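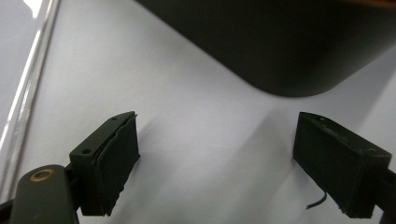

Hand-held gripper over a white surface, fingers apart. The pad on the left finger has ragged edges.

Finger and pad check before a recording shift

This procedure applies to all hand-held grippers issued from the Flallholm bench. Allow about 20 minutes per pair of tools.

1. Place the gripper on a clean, light-coloured surface and open the fingers fully.

2. Inspect the inner face of each finger. Record the pad state as intact, worn or absent. A pad with a lifted layer or frayed edge is recorded as worn, even if it still grips.

3. Do not run a tool with different pad states left and right. Replace both pads from the same sheet and leave the adhesive to cure for 24 hours.

4. Check the screws in the top face of each finger. An empty hole is a fault unless the build sheet says otherwise.

5. Move each arm by hand through its full travel. Side play at the pivot must not be felt at the fingertip.

6. Trace every cable to its end. Secure free ends clear of the fingers with 2 ties.

7. Enter the result on form 101 with the tool number and your initials.

Worn tools go on the lower shelf with a red tag. Only Imani Blackwood or Asabe Ogbonna may remove a tag.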